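**Drukura framed corkboard, small – ref. 596**

A small corkboard in a reddish-brown wooden frame, for notes, lists, tickets and anything else that tends to get lost on a desk. The cork is tan with a natural speckle. It can be hung on a wall or left lying on a table while you arrange things on it, then put up afterwards.

The board is made for us by Llorente and comes in one size. Larger boards in the same frame colour are listed under the Flitberg range, though the cork on those is a shade darker and the two don't match well side by side. If you want several boards in a row, order them all from the same range.

**What you can put on it**

Ordinary push pins and map pins hold well. The cork is 5 mm thick, so a standard pin goes in fully without reaching the backing. Long-shank pins will hit the board behind and should be avoided.

Sticky notes can be used on cork, but they hold less firmly than on glass or painted metal. Press along the whole of the gummed strip, and use a pin as well if the note has to stay up for more than a day or two. Notes with a full adhesive back hold better, but may lift a few grains of cork when you take them off. 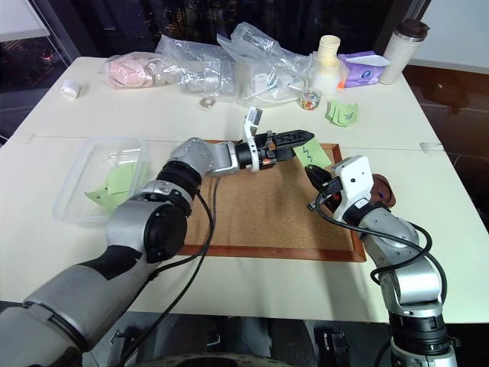 *Framed corkboard, ref. 596, with a light green sticky note marked in dark blue pen. Note not included.*

Pale notes in green, yellow or pink are easiest to read against the cork. Brown kraft labels tend to disappear into it. For writing that has to be read from across a room, use a felt tip or a thick ballpoint.

**Details**

- Surface: natural cork, tan, speckled
- Frame: wood, reddish-brown
- Cork thickness: 5 mm
- Weight: 525 g
- Fixings: two screws and two wall plugs
- Pins: not included – see the Peven tub of 40

**Hanging**

The fixings suit brick and plaster. For plasterboard, buy the correct plugs separately. The board can hang upright or on its side, and there are hanging points for both. Hold it against the wall and mark the holes in pencil before drilling. Adhesive strips are not recommended on textured wallpaper.

**Care**

Dust the cork with a dry, soft brush. Don't use a wet cloth on it, as the surface can swell and stain. The frame can be wiped with a slightly damp cloth and dried straight away. Small pin holes close up a little over time; larger ones will stay visible. Cork fades in strong sun, so a board hung opposite a south-facing window will go paler except where papers have covered it.

**Delivery and returns**

Boards are sent flat in a cardboard sleeve with corner protectors. Please check the frame corners before you throw the packaging away – we can replace a damaged board, but we need the sleeve to send it back in. Unused boards can be returned within 40 days. Boards that have been pinned or drilled can't be returned unless faulty.

Page updated 01/02/2026. The next delivery of this size is due in June.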